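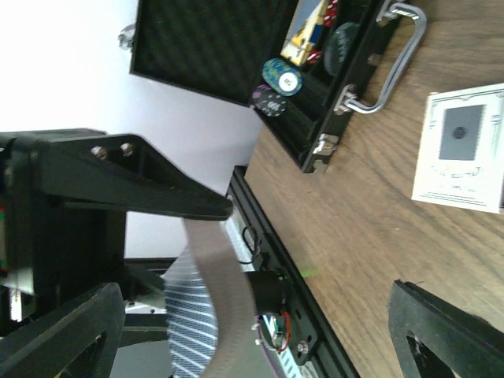
5. Setting Up the Wrist View in Lendura Control

This section explains how to prepare the wrist camera view for use by the grasp planner. Complete Section 4 (Joint Limits) before you begin.

5.1 Starting the View

1. Open Lendura Control and select the Perception tab.
2. Choose Wrist from the list of sources. The live view opens in the left panel.
3. Set the update rate to 10 frames per second. Higher rates may be selected later, once the planner has been tested.
4. Select Save Source.

5.2 Masking the Gripper

The fingers remain in the wrist view at all times. The planner must be told to ignore them; otherwise it will treat them as obstacles and reject most paths.

1. Select Mask, then New.
2. Open the gripper fully and press Capture.
3. Close the gripper in steps, pressing Capture at each stop. A complete mask uses 9 captures.
4. Select Build Mask. Gripper parts are then shaded in the live view.
5. If any part of a finger is left unshaded, raise the margin by one step and build the mask again.

Note: Cables and straps that move with the arm are not covered by the finger mask. Add them by hand with the Outline tool.

CAUTION: Keep hands clear of the fingers during capture. The gripper moves as soon as the button is pressed.

5.3 Shiny and Dark Objects

Metal handles and clasps may return false edges, and black foam may return no depth at all. For such items, lower Edge Strength to 40 and turn on Fill Gaps. Check the result in the Depth panel before planning a grasp – a gap at the chosen grasp point will stop the plan.

Note: Sites using the Kaimal planner must restart it after any change to these settings. Saved masks from earlier releases cannot be loaded.

Sirmont Controls, Document Services. Revised Mon 1 July.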